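Plirkero is looking for album reviewers

Plirkero is a small online music magazine. We publish reviews of new albums, mostly rap, electronic and guitar music, and since March we have also a section for reissues. We are now searching for four new writers who can deliver one or two reviews every month.

What we ask from you

You listen to a record more than one time before you write. You have an opinion and you can explain it with examples from the songs. A text of 400 to 700 words is the normal length for us. Short reviews for the reissue section are under 400 words, and they are also paid. You do not need a diploma in journalism or music. Your English must be clear, but it does not have to be perfect. Two of our editors, me included, learned the language as adults, and every text is read by two persons before it goes online.

We do not give a score to the albums, so please do not send one. We also do not accept reviews of records made by your friends, your label or your own band.

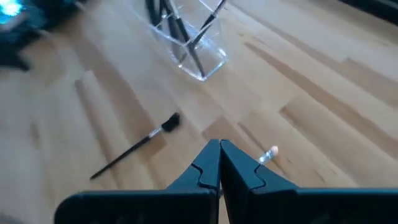
Plirkero Reviews Desk

What you receive

You get a fixed fee for each published review, paid at the end of the month. The fee is written in the agreement which you will see before your first text. If we ask for a review and then decide not to publish it, you receive half. Promo copies are sent as download links, normally two weeks before the release. For concerts in Fomville and Brennan we can often arrange a free entrance, but the travel costs are yours.

You can work from any place. Our online meeting is once a month at 6 p.m., and it takes less than one hour. It is good to come, but it is not an obligation.

How to apply

Please send us one review of maximum 500 words about an album from the last twelve months. It must be a new text, not published before. Add a few lines about yourself and the names of three records which you think are overrated or forgotten. Write "Reviewer" and your name in the subject line. Attachments in normal text format are the best for us.

Applications are read by Ultan Ó Ceallaigh, reviews editor. Everybody will get an answer, also when it is a no.

Post address, for those who prefer paper: Plirkero, 471 Cestine Street, Fomville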